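Which basin for an over-sink drainer rack?

Jasmina Matić
9/12/18

We have a double sink in stainless steel, one basin wider than the other, and a metal rod rack that will go on either side. On the narrow basin it leaves the large one free for washing. On the large basin it holds more, but then there is nowhere sensible to wash. Plates also seem less stable on it than cups. Is there a preferred position?
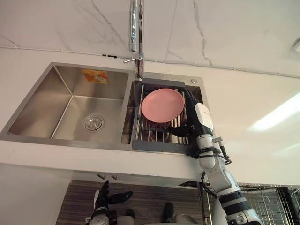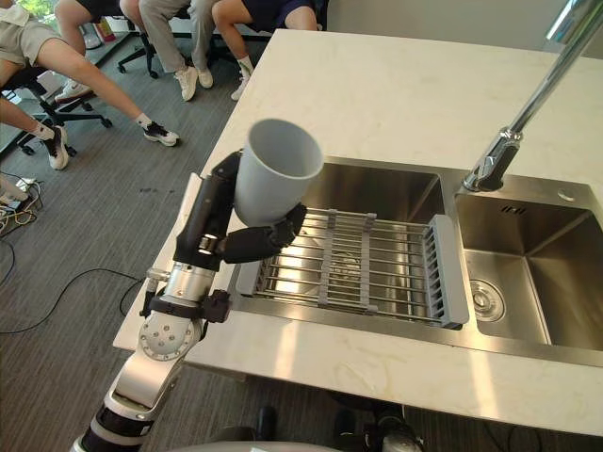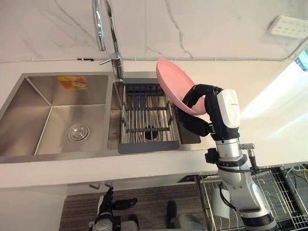
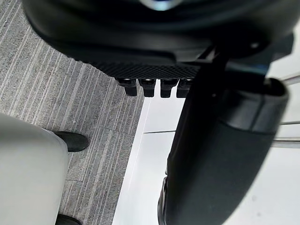

Pictures 1 and 3: rack at the narrow basin, with a pink plate. Picture 2: rack across the large basin, with a grey cup over it.

Tarkell

Narrow basin for daily use. Wash in the large one, rinse, move across. Check that both ends of the rack bear fully on the steel — if one end sits on the divider only by its lip, it will creep as you load it. Flat rods have no slots, so a plate stood on edge needs something to lean on. Lay it at a shallow angle, or buy a clip-in plate holder. Mine has held 14 side plates that way. Cups go upside down, tilted slightly so the base doesn't hold a puddle.

bindel70

Just use a tea towel.

Flukine

Agree with Tarkell. I move mine to the large basin only for pans, after the washing is done. Lift it off every 2 days and wipe underneath, as limescale builds up where the ends rest.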